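Hand-Held Gripper for Recording Sorting Demonstrations
Final Report of the Student Robotics Project

Project team: Washington Andrade, Nayara Brandão, Natanael Pimentel
Faculty advisor: Elaine Trindade
Laboratory supervisor: Zdenka Shehu

Summary

This report covers the design, construction and first use of a hand-held gripper that records how a person picks up and sorts small items. The device carries a wide-angle camera and is operated with one hand. The recordings are meant as training material for the robot arm that the department uses in the second-year automation course. The team built 2 grippers, named Fudley and Grinditz, and collected 400 recorded demonstrations, of which 2,253 seconds in total were set aside for testing and not used in training.

1. Background

In earlier years, students in the automation course taught the arm by guiding it through each motion with a control pendant. The method is dependable but slow, and it requires that the arm be reserved for the entire session. Groups that were assigned late time slots often finished the course with very little recorded material.

The team proposed to separate the recording work from the arm. A student holding a gripper with the same finger shape as the robot's own tool can carry out the task at any table, and the camera records what the robot would see from its wrist. The proposal was approved by Professor Trindade at the start of the term, on the condition that all printed parts be documented well enough for another class to make them again.

2. Objectives

The project had the following objectives:

To build a gripper that can be held and closed comfortably by students with small or large hands.
To match the finger geometry of the arm's tool closely enough that the recordings can be used without correction.
To collect at least 100 usable demonstrations of a sorting task on a cluttered table.
To write instructions for assembly, recording and file storage.

3. Design of the Gripper

The first prototype, Fudley, was drawn by Natanael Pimentel and printed in the department workshop. It used a trigger connected to both fingers by a single link. The fingers closed unevenly, with the left one arriving before the right, and objects were pushed sideways before they were held. The link was replaced by a pair of small gears, and the same mechanism was then used in Grinditz from the beginning.

The fingers went through several versions. The early ones were solid and proved too stiff for thin packages. A long slot was therefore cut through each finger, which allows it to give slightly under load and also reduces printing time. The slot was made the same on both sides so that one file serves for left and right.

The camera mount received more attention than the team had planned. A wide lens is needed to keep both fingertips and the surrounding table in view, but it also bends straight lines near the border. Nayara Brandão wrote the calibration procedure, which uses a printed checkerboard and takes a few minutes per gripper. The procedure must be repeated whenever the mount is loosened – a point that was missed twice in the first weeks and led to the loss of one afternoon of recordings.

4. Recording Procedure

Each demonstration begins with the gripper open and held above the work surface. The operator selects one item, closes the fingers, lifts the item clear of the others and places it in the correct tray. The operator then returns to the starting position before the recording is stopped.

Operators were asked to use one hand only and to avoid speaking to others during a recording. They were also asked to vary the starting height and direction. In the first batch, nearly all approaches came from the right side of the table, and the trained arm later showed the same preference. Washington Andrade prepared a short list of starting positions, which was taped to the wall and followed in every session after that.

Files were named by operator initials, session and running number, and were copied to the laboratory server, Mazurek, at the end of each session. Ms. Shehu checked the storage folder weekly and returned incomplete files to the team for correction.

5. Lighting and Workspace

The recordings were made in the laboratory under its ordinary ceiling lights. Pale surfaces caused difficulty. When a bright wall takes up much of the view, the automatic exposure has to choose between the wall and the work surface, and detail is lost in one or the other.
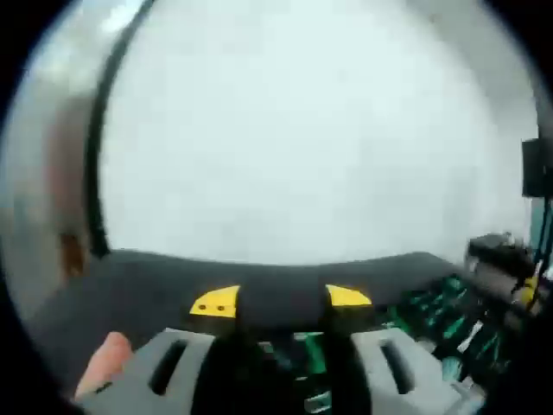 The team tested a fixed exposure setting in the second half of the project. It gave steadier brightness from one recording to the next, although items in shadow became harder to tell apart. The fixed setting was kept for all remaining sessions, and the earlier recordings were marked in the index so that they can be left out if needed.

Clutter was not removed from the tables for the sorting sessions. The purpose of the task is to find and grasp one item among many, and a clean table would have made the material less useful to the course. Only liquids and sharp tools were put away beforehand, as laboratory rules require.

6. Results

The arm was trained on the collected material with the course software, Skultow. It performed well on boxed parts and small circuit boards, which it approached at a suitable angle and released over the correct tray. Results with loose cables were poor. The arm often closed on a cable together with a neighboring item, and the operators' own recordings contain several cases of the same mistake.

7. Recommendations

The team recommends that the next group add a simple force sensor to one finger and record cables as a separate task. The handle should be made a little shorter, as operators with small hands reported tiredness in the thumb after long sessions. The drawings, calibration sheet and printing settings are stored on Mazurek in the course folder, and both grippers have been returned to Ms. Shehu together with their spare fingers.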